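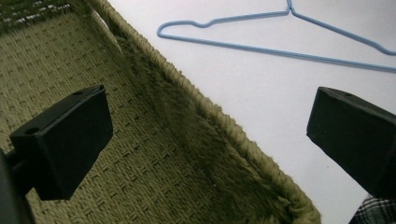 Ha-neul Yeo wrote after the spring reading that the second act finally sounded like people talking over each other in a real kitchen, and that she would be sorry if we cut another minute of it. I'm starting with her remark because it cheered all of us up, and because it bears on most of what I have to tell you about the Korkville sketch comedy series and how your grant has been spent so far.

Progress report to the fund, 14/07/2020

When we last wrote, we had a pilot, a shaky outline and a great deal of hope. We now have six finished scripts and a seventh that is close. The writers have been meeting by video call, which was awkward at first -- comedy needs people laughing in the same room, and a half-second delay can make a good joke sound like a bad one -- but they have found a rhythm. They read everything aloud twice, once for sense and once for laughs, and then leave it alone overnight. I wish we had worked that way from the beginning!

The cast is settled apart from one part. The landlord in the Dobos sketches was written for an older performer who has had to step back for family reasons, and we would sooner wait for the right person than fill the gap in a hurry. We have seen 22 audition tapes for it, several of them very funny indeed, and hope to choose between the last two performers before the end of the summer.

Filming is the harder subject. We had planned to shoot in front of a studio audience of 300, and I don't need to tell you why that isn't going to happen this year. After a lot of back and forth we have booked the smaller stage at Pladance for October, without an audience, and we'll record the sketches in short blocks so that fewer people need to be in the building at once. The director has rewritten her shooting plan to suit. She was gloomy about losing the live laughter, but she has come around to the idea of letting the quiet moments stay quiet.

On the money side, we have spent roughly 50 percent of the grant, nearly all of it on writers' fees, rehearsal pay and the deposit for the stage. Travel has cost us almost nothing. With your permission, we would like to move what is left in the travel line over to sound editing, where we will need more help than we had budgeted for. The full table is in the attachment, and I'm happy to go through it by phone with whoever would find that useful.

Trerkau, who are handling the release, still want the series early next year. They have asked for a short trailer by the time we finish filming, and the editor has begun putting one together from the pilot. They also asked whether the theme song could be shorter. The composer took this very well, and sent back a version so brief that we have asked him to put a little of it back.

Please do pass on any thoughts about the travel money when you have had a chance to talk it over. We'd need an answer before the stage balance falls due, and the seventh script will be on its way to you as soon as the writers stop fiddling with the ending.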